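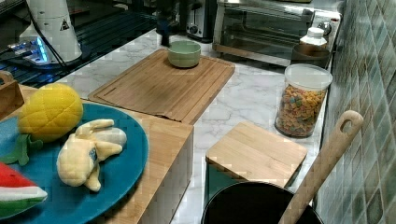 Parveen Bhattacharjee meint, der Alaun sei diesmal zu knapp gewesen, und bevor ich wieder am Krapp herumschraube, solle ich doch bitte erst mal die Beize ordentlich abwiegen. Ja, gut. Hab ich mir gemerkt, und jetzt steht es auch im Heft.

15. April 2019, Färbeheft, Krapp zum Dritten

Also der Reihe nach. Vorgestern Abend die Stränge von Greltwood gewaschen (die mit dem fettigen Griff, die brauchen wirklich zwei Durchgänge!) und über Nacht in der Beize gelassen. 10 Prozent Alaun aufs Trockengewicht, so stand es auf meinem Zettel. Blöd nur, dass ich die Wolle erst nach dem Waschen auf die Waage gelegt habe, noch klamm, und dann im Kopf irgendwas abgezogen habe. Viel zu viel, wie Parveen gestern nachgerechnet hat. Deshalb sind die ersten Stränge auch so blass geworden, mehr Lachs als Ziegel. Schön ist das schon, nur bestellt hat es keiner.

Der Krapp selbst ist der neue Sack von Viklund, gröber gemahlen als der alte. Ich habe ihn am Vortag eingeweicht und das erste Wasser weggeschüttet, weil da das ganze Gelbbraun drinsteckt – jedenfalls sieht mein Rot mit dieser Methode klarer aus, und bei den Mustern vom Winter hat es auch geklappt. Flotte dann ganz langsam hochgezogen und unter 70 Grad gehalten. Der Thermostat vom Jeron-Topf springt leider immer noch. Er zeigt 65 an, das Stabthermometer sagt was anderes, und ich stehe daneben und glaube keinem von beiden. Habe am Ende nach dem Stabthermometer gearbeitet und den Deckel schräg draufgelegt. 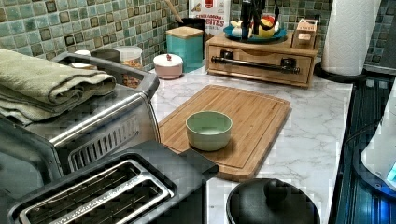 Küchenzeile, grünes Handtuch auf dem Miniofen

Zweiter Satz heute früh: sieben Stränge, diesmal trocken gewogen, Beize frisch angesetzt, dazu ein bisschen Weinstein. Kreide kam erst nach einer halben Stunde in die Flotte, einen Löffel auf den ganzen Topf. Da ist die Farbe richtig gekippt, in ein sattes, warmes Rot, genau das, was wir für Skundance haben wollen! Ich hab mich so gefreut, dass ich vergessen habe, die Uhrzeit aufzuschreiben. Es war jedenfalls vor dem Mittagessen.

Spülen dauert ewig. Das Krappmehl hängt überall in den Fasern, nächstes Mal kommt es wieder in den Nylonstrumpf, auch wenn die Ausbeute dann etwas schlechter ist. Aus Strang 4 habe ich noch beim Aufhängen Krümel geschüttelt.

Offen:
Lichtechtheit. Streifen auf Karton wickeln, halb abdecken, ans Südfenster, im Mai nachschauen.
Für Skundance fehlen noch 26 Stränge, und zwar alle aus einer Partie, sonst sieht man es später im Gewebe. Passen die in zwei Bäder? Parveen sagt nein, ich sage vielleicht.
Insgesamt brauchen wir 3.000 Gramm gebeizte Wolle, also Alaun nachbestellen.
Den blassen Satz nicht überfärben, den würde ich gern noch mit Eisen abdunkeln. Nur eine Messerspitze, und im alten Emailtopf, nicht im Jeron.

Nachtrag: Die Restflotte steht zugedeckt unter der Treppe. Bitte nicht wegkippen, da geht noch ein Orange raus.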